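Notebook, hand project, student group Windley
August, entry started 8:35, finished after lunch
Written by Farzana. Present: Oldřich, Blažena, me. Radomír came later.

Goal for today: choose the start pose of the hand for the kitchen task, and decide if the glove stays on. Last entry (by Přemysl) says the glove is "good enough for now". I wanted to have something more exact than this before the students in the second group start their runs.

First the calibration. The finger zero positions were lost again after the controller restart. Oldřich found that the file is saved in the folder of the user who is logged in, so when Blažena logs in, the hand reads her old file from the spring. We moved it to the shared folder. Please do not save a copy on your own desktop anymore. If you did this already, delete it.

After that we ran the open and close cycle, 35 times without load, speed at 90 percent. No error message. The third finger is a little late when closing, as before. I wrote to Brabec and asked for a new tendon, no answer yet.

Then the wrist camera. The old mounting angle gave us too much floor and almost no counter, so Blažena turned the bracket one step and we fixed it with the longer screws. With the fingers spread, all five are in view now, and the counter edge with its white trim can be seen behind them. I think this is the correct compromise. The palm takes a large part of the lower image, but the students need to see the finger tips more than anything else.

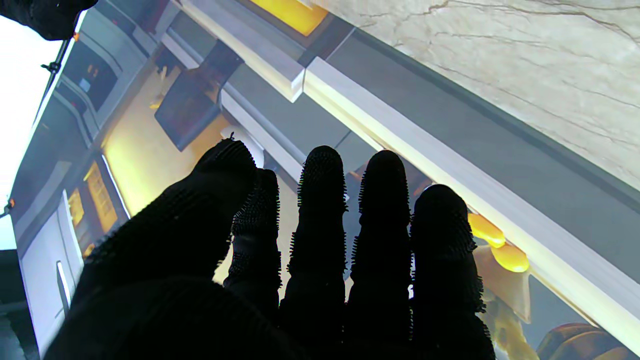 Radomír asked if we should train with the fingers closed at the start, because then less of the kitchen is hidden. We discussed it for a long time. My opinion is that the spread hand is better as a start pose, because the program can check every finger separately before the arm moves. His opinion is that we lose time in each run. Both are true. We will try 5 runs in each way and compare, then write the result here and not only in the chat.

Glove: it stays on. The little nubs on the surface make the outline of the fingers fuzzy, and the segmentation from Wumgate does not like it. The mask is jumping at the edges. But without the glove the hand slips on smooth cups, and a dropped cup is a worse problem than an ugly mask. Oldřich will smooth the mask in software. He says one afternoon, I write here two.

Also the black color is a question. Against the light counter it separates well, in front of dark things it does not. Asorby sells the same glove in gray, Blažena will ask for the price.

To do:
- repeat the slow cycle for the third finger and save the log (me)
- mask smoothing (Oldřich)
- start pose comparison, both ways (Radomír with second group)
- mark the bracket position with paint pen, so it can be found again after cleaning (Blažena)
- the shared folder needs a backup, ask Přemysl

The emergency stop was tested before the first run and again after lunch, both OK. Battery of the arm is on the charger, please leave it there until the evening.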